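About us

Who we are

Mimoma is a small company that gathers examples of everyday handiwork so that robots can learn from them. We began in August with one pair of grippers, a borrowed kitchen and a rather optimistic list of chores, and we have been adding to the list ever since. Today there are 14 of us on the regular team, along with a wider circle of people who collect for us from their own homes, in the hours that suit them.

We are often asked at parties what that means in practice, and the answer tends to take longer than people were hoping for. Put simply, a robot that is going to be any help around a house has to have come across a great many houses first. It needs to have met the drawer that sticks and the duvet that will not lie flat, and all the odds and ends that gather on top of a bed by the middle of the week. A tidy workshop bench can teach it a certain amount, and after that you have to go where people live.

How we work

Our collectors use hand-held grippers, one for each hand, with two fingers apiece and a small camera mount on top. The person does the job in the ordinary way, only through the grippers instead of with their own fingers: picking up, passing across, turning over, putting down. Every run is saved as one example, from the first reach to the last thing set in its place. A good example might be quite short and quite dull to watch, and we are very fond of those.

We ask people to leave their rooms as they are. In our first few weeks we had everyone clear up beforehand, and the learning system did beautifully on bare tables and went completely to pieces the moment it met a patterned blanket. So now the blanket stays, and so do the soft toys, the booklets, the boxes and the chargers, and we have come to look forward to seeing what turns up (we have become quite knowledgeable about other people's bedspreads). 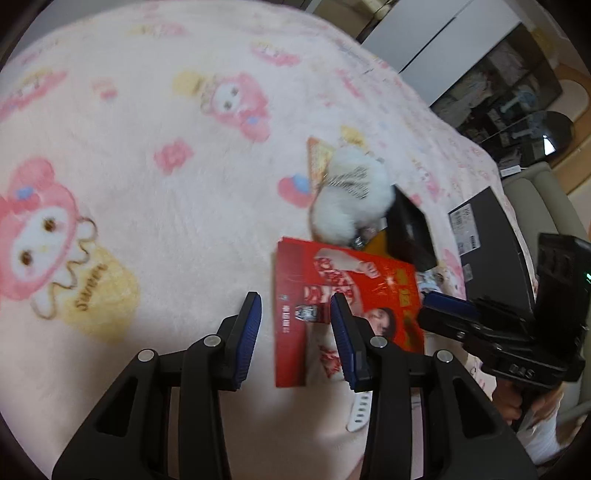

Sorting things on a bed, with both grippers in play. Thin booklets and fluffy toys call for very different handling.

Soft surfaces are a favourite subject of ours. A booklet on a table is one thing, but a booklet on deep pile sinks a little, and the fingers have to come in lower and more gently to get hold of it. Our task sheets now have a whole section on beds and sofas, and it is the part our collectors write to us about most often, usually with suggestions and now and then with complaints, both of which we read.

Once a run is saved, it goes to our checking desk. Two people look at each one separately. They note where a grip slipped, where a hand paused to think and where the job was finished in a different order from the one on the sheet. We keep the slips, by the way, and mark them as slips. A fumble followed by a second try is worth having, and we would much sooner receive an honest muddle than a perfect run done for the ninth time.

The people and places we work with

We have taken part in two long projects so far. The first, Trukutico, is about putting things away: toys into boxes, cards into cases, small things out of the way of large ones. It now covers over 123 household tasks, and new ones are added whenever a collector writes in with something we ought to have thought of ourselves. The second is run jointly with our neighbours at Multeck, who build and mend equipment for us and are very patient about screws. It looks at jobs that need both hands at once, such as steadying a box while something is slid inside it.

Our office is on the upper floor of the Mazandarani building, over the courtyard. You are welcome to call in, though please ring the bell twice as the first ring tends to get lost on the stairs.

Collecting with us

You do not need any background in machines. We lend you the grippers, spend a morning showing you how they open and close, and then stay on the end of the telephone for your first week. Most people find their wrists get tired before their patience does, so we ask everyone to take proper breaks. Homes of every kind are useful to us, and left-handed collectors are especially welcome at present.

If you live with other people, please talk to them before you apply. We only record in rooms where everybody is happy for us to do so, and a collector can ask for any run to be removed, without giving a reason.

Page last updated 2020-04-23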